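Tilitell Middle Years Geography
Teacher's Set-up Guide
Section 5: Getting your first class under way

By now you should have your Numenia login working and the big box from Ardeleanu unpacked somewhere out of the road. If you haven't done either of those, please go back to Section 3 and have a cuppa while the account email comes through, as it can take a little while in late January when every school in the country seems to be doing the same thing at once. This section takes you from a bare login to a class that can open its first unit, and then on to laying out the printed card sets that go with it. Most people get through it in one free period, though if you like to read everything before you click anything (plenty of us do!) you may want to spread it over two.

Before you begin

You will need:

Your Numenia teacher login, with your school code
A class list, saved as a spreadsheet
The Tilitell teacher's edition for the year level you are teaching
The boxed card sets for the Kuscombe unit
A table big enough to spread the cards on

Note: If you share a class with another teacher, decide between you who is going to be the class owner. The owner can add and remove students and close the class off at the end of the year. The second teacher can do everything else, including marking, so no one is missing out on much.

5.1 Creating the class

1. Sign in to Numenia and choose My Classes from the menu on the left.

2. Choose New Class and type in a name. Students will see this name, so "Geography 8B" is a kinder choice than whatever code the timetable uses.

3. Choose the edition. Check the cover of your student books here, and I do mean get up and look at one. The older edition has its units in a different order, and the page references on screen will drive everybody up the wall if the two don't match.

4. Choose a reading level for the class. There are three: Standard, Supported and Extended. You are setting a starting point only, and individual students can be moved at any time without the rest of the class seeing it.

5. Choose Save. The class appears in your list with a grey label reading "No students yet".

Caution: The edition can't be changed once students have handed in work. If you discover you have picked the wrong one, make a new class and move the students over before they start.

5.2 Adding your students

1. Open the class and choose Add Students, then From a File.

2. Select your spreadsheet. It needs a column for given names, a column for surnames and a column for student numbers, in any order you like. Extra columns are ignored, so there's no need to tidy up an export from the school system.

3. Look over the preview. Names with accents, apostrophes or hyphens sometimes arrive looking scrambled if the file was saved in an old format. Choose Cancel, save the file again as UTF-8 and bring it in a second time.

4. Choose Confirm, then Print Login Slips. The slips come out on A4 with a dotted line between them for cutting.

Note: Students who used Numenia last year keep their old password. Their slip will say "Existing account" where the password would otherwise be, and if they've forgotten it over the summer (they will have) you can reset it from the three little dots beside their name.

5.3 Setting up the word bank

The word bank is the part of Tilitell that teachers write to us about most often, and it's well worth a few minutes now. It holds 1,513 geography terms across the whole course, each with a plain-language meaning, a recording and a sentence from the student book. If you switch on the lot at once, your students will be looking up "aquifer" and finding themselves in the middle of a unit they won't reach until August, so we suggest going unit by unit.

1. Open the class and choose Word Bank.

2. Choose By Unit and tick the unit you are starting with. For most classes this will be Kuscombe: A Town on a Flood Plain.

3. If you'd like meanings shown in a home language as well as English, choose Languages and tick the ones you need. These can also be set for one student at a time.

4. Choose Save and Show to Students.

5.4 Laying out the card sets

The Kuscombe unit opens with a card activity that students do standing up, in groups, before they've read a word of the chapter. The cards show land uses, landforms, weather events and decisions made by the town, and the groups sort them into a sequence that they then have to defend. It's noisy and it's lovely. Lay one set out yourself beforehand so that you know how much room it takes. 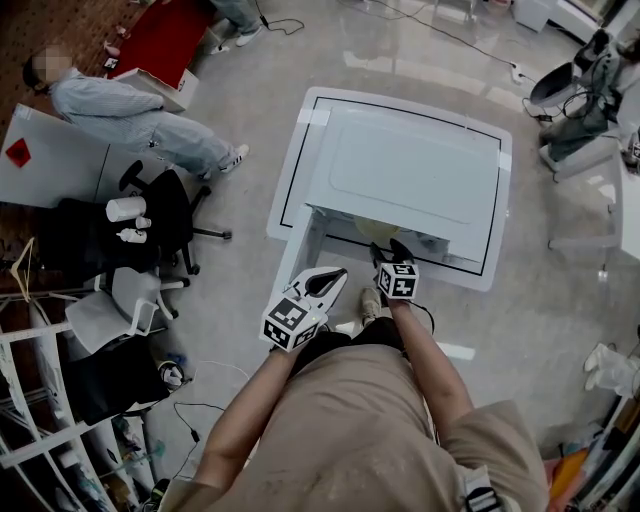
Start with the landform cards, which go in a row along the far side with their green edges up, and leave a hand's width underneath for the weather cards. The decision cards come last and go nearest to you. Any flat surface will do, though a plain one is easier on the eye than timber grain or old graffiti, and if you have something like the white table in the photo, with its thin black outline running near the edges, the outline makes a very handy border to line the outer cards up against. A strip of tape in the upper-left corner, as there is on that one, can double as your starting point, and you can write the group's number on it in marker. Groups should be able to reach the middle without leaning on the cards, so push chairs well back and ask for bags to go along the wall.

1. Open one card set and check it against the contents slip inside the lid. Please do this before class, as missing cards are much easier to replace than to argue about.

2. Sort the cards by edge colour into four piles.

3. Lay out the landform row, then the weather row, then the land uses, then the decisions.

4. Place the blank cards to one side. Students use these to add something of their own, and the whiteboard markers in the box will wipe off them with a dry cloth.

5. Gather the set up again, colour by colour, and put the contents slip on top.

Caution: Use whiteboard markers only. Permanent marker can be coaxed off with a bit of methylated spirits, but it takes the gloss with it and the card will never wipe clean again.

Note: If your room has long benches in place of tables, turn each row into its own short stack and let the groups fan them out as they go. The activity works just as well, it only looks a bit messier.

5.5 Matching the cards to the screen

Every card has a short code printed in its bottom corner. When a group has settled on its sequence, one student signs in to Numenia, opens Kuscombe, chooses Our Sequence and types the codes in order. The sequence is saved to each member of the group, and they come back to it at the end of the unit to see whether they'd still stand by it.

1. In your teacher view, open Kuscombe and choose Activities.

2. Switch Our Sequence on. It is off to begin with so that keen students don't race ahead.

3. Choose the group size. Four is the usual setting, and five is the most the page will accept.

4. Choose whether groups can see one another's sequences. We'd leave this off for the first lesson.
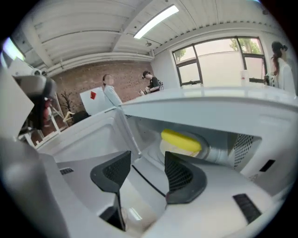
One teacher wrote in to say that her groups kept losing their sequences when the bell went, and that what fixed it was having them type the codes in as they placed each card instead of saving it all for the end. She added that it slowed the chatty groups down a bit, which she didn't mind in the least. We've since tried it this way ourselves and would recommend it for any lesson shorter than fifty minutes. Numenia saves after every code, so a half-finished sequence will be waiting for the group next time, with the cursor sitting in the next empty box.

Note: A code typed twice will turn orange. The page won't stop students from carrying on, so have a quick wander past the screens before you let anyone pack up.

5.6 If something isn't right

A student can't see the class. Check that their slip has the right school code on it, particularly if they have come to you from another school and brought an account with them.

The Kuscombe unit is greyed out. The class has no student book licence attached. Go to My Classes, choose Licences and type in the code from the inside cover of your teacher's edition.

The word recordings are silent. School networks sometimes block audio by default. Your IT people will find the addresses they need to allow in Section 2, under Network Settings.

A card is missing from a new set. Send us the set number from the end of the box and the code of the missing card through the Help page in Numenia, and we'll pop a replacement in the post to your school.

Section 6 covers marking and feedback, including how to leave a spoken comment on a student's work.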